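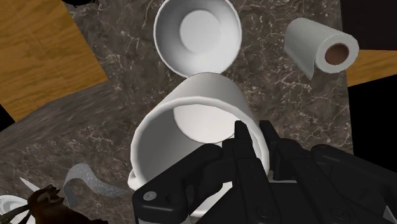 House rules for sim kitchen runs, take two

Writing this fast before I have to go pick up the car, so forgive the mess. I said last month I'd post our rules for simulated kitchen work and then I posted the first draft and half of it was wrong. Or not wrong, just useless. "Be consistent." Ok, consistent with what.

So. Version 2. Still for the Trestow kitchen set, still only mugs, bowls and the other countertop stuff. Nothing with doors or drawers. That's Naster's problem and they have their own document, which is longer than mine and better formatted.

Naming first

Every run gets a name before it starts. Not after. We had 102 runs in the spring folder and 11 of them were called "test" or "test new" or my personal favorite, "test REAL". I deleted all 11. One of them was probably good. Don't care, couldn't prove what settings it used, so it's gone.

Name = object, task, scene version, seed. All lower case. No spaces. If you change the scene in any way the version goes up, even if you only swapped the countertop. Especially if you only swapped the countertop! Dark marble with light veins is a totally different day for a vision model than plain gray, and I've watched people file both under the same number.

What counts as a grasp

This took the longest to agree on and I'm still not in love with it.

A grasp counts when there's contact on both sides, the object clears the counter, and it stays up for 90 steps. All of it or it's a fail. No "almost." We used to have an almost column and it ate everything, people would rather write almost than fail, me included.

A mug that goes over on its side and comes up that way is still a grasp IF the task is pick. If the task is pour or place upright, fail. Write down which. I know it feels dumb to write "pick" on every line of a sheet called picks. Write it anyway.

Bumping the neighbors: allowed, but logged. A white bowl right behind a white mug with a skinny strip of counter between them is a hard setup and I want to keep it hard. What I don't want is somebody nudging the bowl over in the scene file so the numbers look nicer and then not bumping the version. (See above. Yes I'm still on about it.)

Clutter

Leave it in. Paper towels, plates, silverware, whatever the generator drops. Old rule said clear anything within a hand's width of the target and that was a bad rule, my rule, sorry. Kitchens have stuff in them.

Things half out of view stay too. If you can't tell what an object is from the camera you're using, label it "unknown". Do not guess from the asset list. The model only gets the camera so the label should only get the camera. I had a long email fight about this with the Pritchard people and I think we ended up agreeing, or they got tired.

White on white

Separate tag now. White mug, white bowl, white plate, white paper towel roll, all at once — tag it. It's common in this set and I want to be able to pull those runs out on their own.

Same for occlusion. If the gripper covers a big chunk of the object, tag it. I'm not setting a percentage. I tried setting a percentage and we spent an afternoon argueing over pixels. Use your eyes, if two people disagree then it gets the tag.

Limits

Gripper force and speed come from the shared config. You don't override them locally. If the sim lets you squeeze a mug with a force that would turn a real one into gravel, that isn't a feature, and whoever tries it on hardware later is going to have a bad morning. If you really need another value, copy the config, rename it, put the new name in the run notes.

And physics step stays fixed within a batch. Don't make it coarser halfway through to finish before lunch. I can tell.

Reporting

Report every seed you ran. Not the best ones. If a batch crashed, say it crashed and say where. Sim results and hardware results never go in the same table, not even with a footnote. Two tables. We learned that with the Ativeck summary, where a sim number got read out loud in a meeting as a real one and then it was in somebody's slides and then it was just sort of true for a month.

Still open

Don't have a rule for dropped objects that land back where they started. Is that a fail or a no-op? Currently fail.

Don't have one for lighting either. Even light from overhead is the default and pretty much everything we have uses it, so seperate lighting versions are on the list for September.

If you use these and something doesn't hold up, leave a comment, I do read them. Car place closes at 5, gotta run.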